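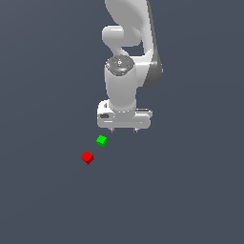
Figure 3. Rendered view of the white arm, gripper pointing down, with two small cubes on a slate-gray surface.

4.2 Scheduling of sub-assembly work at the Jekport shop

The second case concerns a jobbing fabrication shop at Jekport, which builds welded frames, hoppers and conveyor sections to order. Work arrives as drawings from the customer and is broken down by the estimator into cutting, forming, machining, welding and fit-up. Before the study, the order of jobs through the shop was set each Wednesday at a meeting between the foreman and the estimator, and was then changed by word of mouth as material came in or a customer called.

We collected the paper travellers for 462 jobs. Each traveller records the time a job was clocked on and off at a work centre, the operator's trade, and any note made at inspection. Travellers with a missing clock-off time were kept if the next work centre had recorded a start on the same day, and the start time was used in place of the missing entry. The shop ran one shift during the whole period, so overnight gaps were removed before waiting times were calculated.

Most of the time a job spent in the shop was spent waiting. This agrees with what we found at Fellance, although the place where jobs waited was different. At Fellance the queue formed ahead of the horizontal boring mill. At Jekport it formed at fit-up, where machined parts and plate work had to be brought together before welding could begin. A frame could not be tacked until its bearing blocks were off the mill, and the blocks were often machined in the order that suited the tooling already loaded. Finished plate then sat on the floor beside the fit-up tables and had to be moved by overhead crane whenever the space was needed for something else.

The crane moves were not recorded on the travellers. To estimate them we used the crane log, which the shop keeps for maintenance purposes and which gives the lift time and the bay. Lifts could be matched to a job only where a single job was open in that bay. For this reason we report crane use by bay and make no claim about the labour cost of rehandling for any one job.

4.3 Change to the release rule

The revised rule was simple enough to be run from a whiteboard. Machined parts and plate belonging to the same sub-assembly were given a common release date, worked back from the fit-up slot. No job was released to the saw or the plasma table unless its machined parts had a place on the mill within 3 working days. The foreman could override the rule for breakdown repairs, and overrides were written on the back of the traveller.

The rule was introduced in July and ran for 14 weeks. In the first two weeks it was applied only to conveyor sections, which have a regular bill of material and few drawing revisions. It was then extended to frames and hoppers. The number of open jobs on the floor was capped at 30, a figure chosen by the foreman from the storage available next to the fit-up tables.

Three difficulties came up during this period. Customer-supplied castings did not fit the rule, as their arrival could not be planned and the shop had no control over their condition. Setups on the mill increased, and the machinists were of the view that some of the gain at fit-up had been paid for in their department. Lastly, two welders were away for ticket renewal at the same time, and the fit-up slots for that week had to be redrawn. We have left that week in the data.

We did not attempt to compare labour productivity between the two shops. Fellance bills by the hour and Jekport quotes a fixed price, and the meaning of a clocked hour is not the same in each. Rework is also recorded differently. At Jekport, a weld repaired before final inspection stays on the original job, while at Fellance it is opened as a new line.
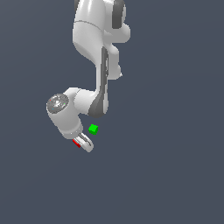

4.4 Comparison with the Khattak and Nendico shops

The remaining two shops were visited but not sampled at the level of the traveller. Khattak does mostly repeat work in aluminum and holds finished sub-assemblies in stock, so its fit-up tables are fed from racking. Nendico sends its larger machining out, and the release date there depends on the subcontractor's truck. In both shops the foreman considered a cap on open jobs workable for welded frames. Neither had tried one at the time of our visits.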